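Workshop Talk > Benches and Tables
Topic: Panel tabletop is finally together, come talk seams with me

nenuteck_fan
Posted January 2024

Okay, I am so happy with this thing. I've wanted a big flat table in the back room ever since we moved in, and last weekend I got the top on. It's made of separate gray panels set side by side on a frame I bolted up from leftover shelving. I cut out fabric, my husband sorts seeds on it, the kids will take it over for puzzles by Friday. It's 200 cm long and I keep walking in just to look at it!

What I want to know is what you all do about the joints. Close-up of one corner of the layout: 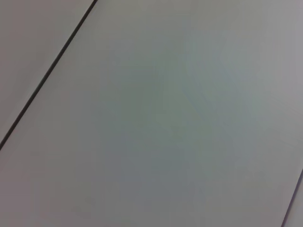 Matte gray panels, dark seam upper left, fainter one lower right

The dark one is the one I'm asking about. Do I fill it, or leave it alone and enjoy my table?

Libor Sýkora
Leave it! Panels move with the seasons. I filled mine in September and had a ridge by Christmas that caught every sheet of paper I slid over it. Took me a whole evening with a scraper to get back to where I started. Lovely color by the way, I like that it goes a bit teal in the middle.

tevport_dan
Gonna disagree with Libor. If you're cutting fabric, a gap is where your rotary blade will wander. Flexible filler, masking tape down both sides, pull the tape while the stuff is soft. Mine has been fine for two winters. Also the crumbs, Libor. Think of the crumbs.

Libor Sýkora
I have a vacuum, Dan.

Zdislava Ďurica
Before anybody fills anything, check that the two panels are level with each other. Lay a steel ruler across the joint and see if it rocks. My top at the Tanitgate studio had one panel sitting a hair high and I'd have sealed that in forever. A strip of card under the low side fixed it. And what a nice big surface, I'm jealous. I have 60 cm of depth and a radiator in the way.

nenuteck_fan
Ooh, good one, going to try the ruler tonight. Zdislava, how do you get anything done on 60??

Zdislava Ďurica
Badly and with a lot of folding :)

havlicek_st
Nobody's asked about the other seam. Why is it so much fainter than the first? Could be the light, could be that one's tighter. If it's tighter I'd loosen the panels and share the gap out before touching filler.

tevport_dan
Fair point. Share it out first, THEN fill.

Libor Sýkora
Or share it out and stop there.

nenuteck_fan
Ruler report: it rocks a tiny bit on the dark seam! Card is going under tomorrow, then I'll loosen everything and even up the gaps. Still undecided on filler but leaning Dan's way for the fabric. Does the color of the filler matter much, or will any light gray do?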